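Section 3. Planning and Budgeting for a Handheld Gripper Station

3.1 Before you order

Complete this section before submitting a purchase request. The Brillico station is supplied in parts, and several items needed for daily work are ordered separately.

1. Decide which tasks the station will cover in its first budget period. Kitchen and washing tasks need more props than sorting tasks.
2. Count the operators per shift. Each operator needs two handheld grippers, one for each hand, with a marker cube for each side.
3. Enter the gripper pairs on line 1 of the planning sheet. Add one spare pair for every 6 operators.
4. Enter cables, wrist bands and marker cubes on line 2. These are wear items and are budgeted yearly.
5. Enter props on line 3. The prop allowance is $100 per operator.

Note: Prices quoted by Plakel do not include freight. Request freight as a separate line.

3.2 Floor space and furniture

1. Measure the work area with the furniture already in place. Shelves and cabinets may stay if the operator can lean and reach on all sides of the task.
2. Reserve a storage place for cables and bags that are not in use.
3. Record the total on line 4. Sites that need new shelving should allow $1260 for it.

Caution: Do not plan a walkway through the work area. Cables from the grippers may hang to floor level.

3.3 Choosing props

Ordinary household goods are suitable and may be bought locally. Choose items of different sizes and stiffness – cups, sponges and bottles serve well for sink work. Keep receipts with the planning sheet.
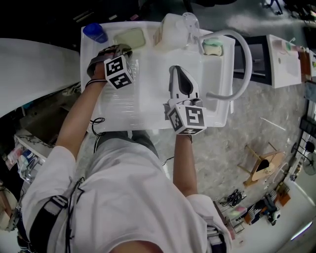
Figure 3-1. Sink task at floor level, with a handheld gripper in each hand.

3.4 Approval

1. Send the completed sheet to Ingrid Mbeki, Equipment Planning, Naldale.
2. Keep the quotation on file. Quotations are valid for 59 calendar days from the date of issue.
3. If the quotation expires, request a new one and correct lines 1 and 2.

Note: Planning sheets issued before 05/04/2018 have no freight line and will be returned.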